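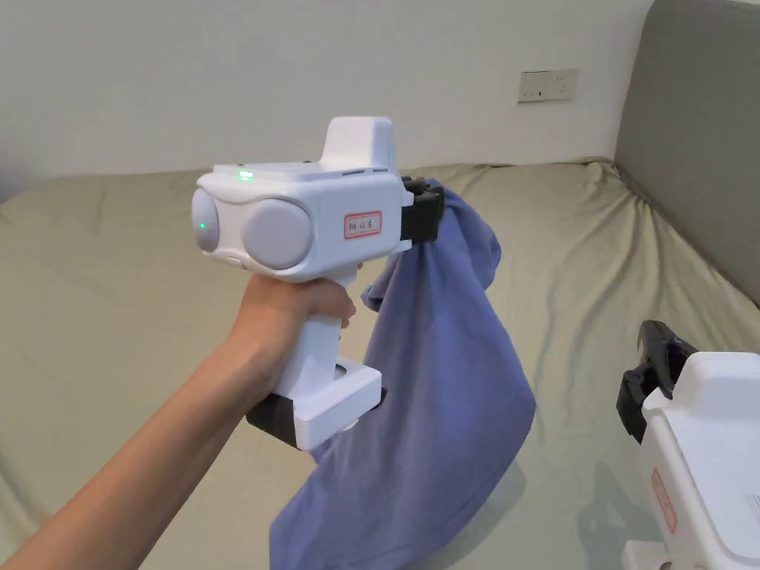 Ceremony and Reception Hire: Frequently Asked Questions

How many guests can the Ellbridge hall hold?
The main hall is licensed for 500 standing. Seated capacity depends on the table plan and is confirmed in writing once the plan is lodged.

Can we hold a Thai or Hindu ceremony on site?
Yes. The Thaweesak room has a raised platform suitable for a water-pouring ceremony or a mandap. Open flame is permitted on the platform only, and the fire panel must be isolated by our staff beforehand.

Is overnight accommodation included?
Two rooms in the Bristine wing are included with a full-day booking. Linen is supplied.
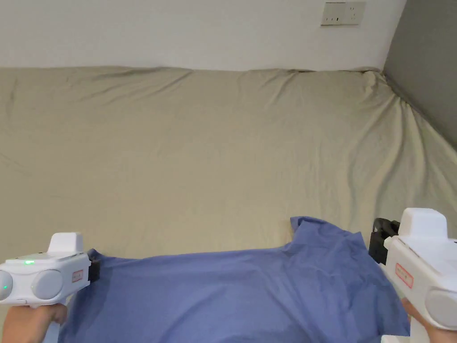

Additional rooms are charged per night and must be requested with the deposit. Check-in opens at 2 pm — earlier access for hair and makeup can be arranged, subject to the previous booking.

When is the balance due?
The balance is due 30 days before the ceremony. Cancellations after that date forfeit the deposit. 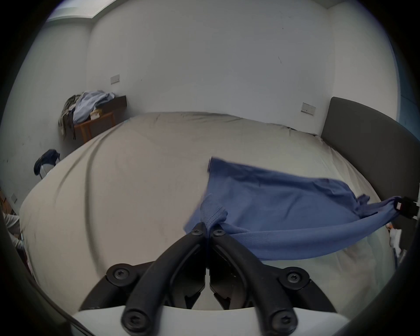
Can we bring our own caterer?
Yes, provided the caterer holds current food safety registration. Fullent, our in-house kitchen, may be booked separately.

Do you handle the legal paperwork?
No. Your celebrant lodges the notice of intended marriage. We supply a signing table and chairs.

Is amplified music allowed outdoors?
Until 10 pm, at the level set on the house limiter.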